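Progress report to the Toft Fund - the shared workroom at Larnness
Covering the months up to the end of September
Written by Lovely Lumbao

Dear friends at Toft,

I promised in the spring that I would write when there was something real to tell you, and there is now plenty, so please get yourself a cup of something before you start. I know the form allows for two pages. I have tried to be good about it and I have not managed, but the headings should help if you only have time for the money part.

## Where we were when you came in

When you first visited us, the workroom had a good floor, decent light and nowhere to put anything. People arrived with a coat, a bag and often a box of whatever they were working on, and all of it ended up on the backs of chairs or on the ground beside them. By midmorning you had to pick your way to the sink. Groups that used the room one after another spent the start of every session shifting the last group's belongings, and there was some bad feeling about it, which I played down a bit in the application and will own up to now.

Your grant was for furnishing and putting the room in order: storage along the walls, somewhere for coats, proper seating, and a way of dealing with cables that did not depend on my going round on my knees at the end of the day. The total was modest and you were kind enough not to ask us to split it into phases.

## What has been done

### Storage

The white shelving went in first. We ordered it from Valtis after looking at far too many catalogs, and it came flat, in more packages than I had allowed for in my little hallway. Putting it together took one long Sunday and a good deal of soup. I had pictured it in the middle of the room as a sort of divider, and I'm glad I was talked out of that, as along the wall it leaves the whole floor open and you can still reach every shelf without asking someone to move.

Each group has its own shelf, and there is one shared shelf for tape, scissors, pens and the first aid kit. We tried labels with the group names on them, and then a group changed its name the following week, so the labels are now colored dots. The dots have worked well. There is a card on the end of the cabinet that says which dot belongs to which group, and I keep a second copy in the drawer by the door for when the first one walks off.

Clear plastic containers are used for anything small. I was against them at the start (I find them a bit ugly, to tell you the truth) but being able to see what's inside has cut down the rummaging so much that I have changed my mind completely. Some of them still live on the floor near the cabinet. I would like them up on a shelf, and I come back to that further down.

### Coats and bags

The coat rack is the thing people thank me for. We went for a standing one with a metal pole and round ends on the hooks, so that nothing gets a hole poked in the collar, and it can be walked to another spot when a group needs the corner. Before we had it, wet coats in the winter went over the office chairs, and then whoever sat down next got a damp back.

Bags are going less well. The hooks will hold a light tote, but a full backpack pulls the whole rack over to one side, and so I've asked people not to hang them there. Most of them do remember. What we need is a low bench with cubbies underneath, and I have a price for one from Zunum, which you'll find under the money heading.

### Chairs

The office chairs are black, on wheels, and very much liked. We kept the better of the old ones and replaced those whose seats had gone. Wheels on a polished floor were a worry to me at first, because the old casters left gray streaks that took me half an evening to rub out, but the softer casters leave no mark at all and I would recommend them to anyone.

The habit we are still working on is tucking chairs in. A wheeled chair drifts, and if three people push back from what they're doing and walk off, you have three chairs in the walkway. I put up a small notice. Then I put up a larger notice. What helped in the end was asking the last person in each session to do a lap of the room and roll everything back to the wall, and I think it is because a lap feels like a job with an end to it.

### Cables

You asked me particularly about this one, so I'll be thorough. Wall sockets are only on two sides of the room, and anybody working in the middle has to run a lead across the floor. We bought covers for the two longest runs, and those are down whenever a group is set up for the whole day. They are heavy and rather dull and they do their job.

Shorter sessions are where we fall down. Someone needs power for an hour, they run a thin lead to wherever they are standing, and the cover stays rolled up in the corner because fetching it feels like more trouble than it's worth. I understand it, I have done it myself. A black lead on a pale floor is easy enough to see when you are looking for it, but people in the middle of their work have their eyes and hands on something else.
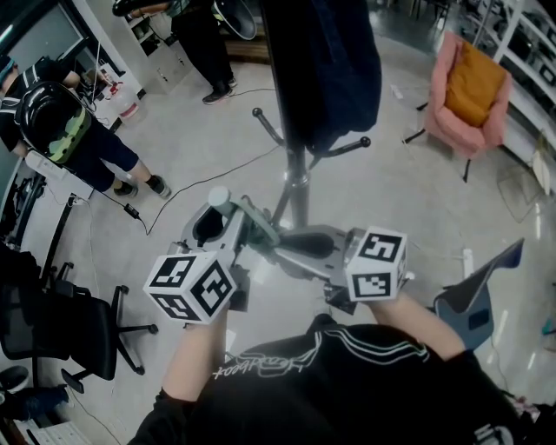

So what I would like to try next is a rule about the edges. Leads go along the wall as far as they can, and only cross open floor at one agreed place, with a short cover that stays down permanently. I have already measured for it. The coat rack would need to shift a little way toward the door, so that nobody reaching for a jacket has to stand on the crossing, and power adapters would go in a tray under the cabinet instead of lying wherever the lead happens to stop. The groups have agreed to give it a month, and I'll tell you fairly how it goes.

Empty boxes are to be treated the same way. They are either flattened and taken out, or they go on a shelf with a dot on them. A box on the floor tends to attract another box.

## The money

I have kept this plain, and the receipts are in the folder that went to your office.

| Item | Spent |
|---|---|
| Shelving, coat rack and chairs | $1,407 |
| Cable covers | $78 |
| Clear containers and dots | $65 |
| Tape and hooks for the shared shelf | $20 |
| **Total** | **$1,570** |

We came in under what you gave us, mostly thanks to keeping the chairs that were still sound. I'd like your blessing to put what is left toward the bench with cubbies. Zunum will hold the price for us until we hear from you, and if the answer is no, I quite understand and will return the difference.

## How the room is being used

You'll remember that I was nervous about whether tidier would also mean stricter, and whether people would feel they were being told off every time they came in. I've had a little of that. One group said the notices made it feel like a school, so I took down all but two. But the sessions start on time now, several different groups can be in at once without stepping over each other's things, and the arguments about whose box is whose have more or less dried up.

The floor is also much easier to look after. Sweeping used to mean moving half the room first. I can now get round all of it before the morning group arrives, apart from the bit under the containers, and I still have the kettle on by the time they come through the door.

## What went slower than planned

The shelving was late by several weeks and that pushed everything behind it. I should have ordered it as soon as your letter came, and I spent that time dithering over colors instead, then chose white anyway.

The hooks for the inside of the door haven't gone up. The door turned out to be hollow and the first screw went straight through to nothing, so I stopped. I'm asking around for the right kind of fixing before I make a second hole.

I had also hoped to have a proper sign-out sheet for the shared shelf. There is a sheet, and there is a pen on a string, but the scissors still wander.

## Next steps

- Short cable cover down for good at the one crossing, coat rack moved toward the door
- Tray for adapters under the cabinet
- Bench with cubbies for bags, if you agree to it
- Last of the containers off the floor and up onto the bottom shelf, which means clearing that shelf first
- Door hooks, with the right fixings this time

If any of you are passing through Larnness, do come and see it. Mornings are busiest and the most fun, and after four o'clock it is quiet enough to talk properly. Please let me know about the bench when you can, and thank you again, very warmly, from everybody who now has somewhere to hang a coat.

With all good wishes,
Lovely Lumbao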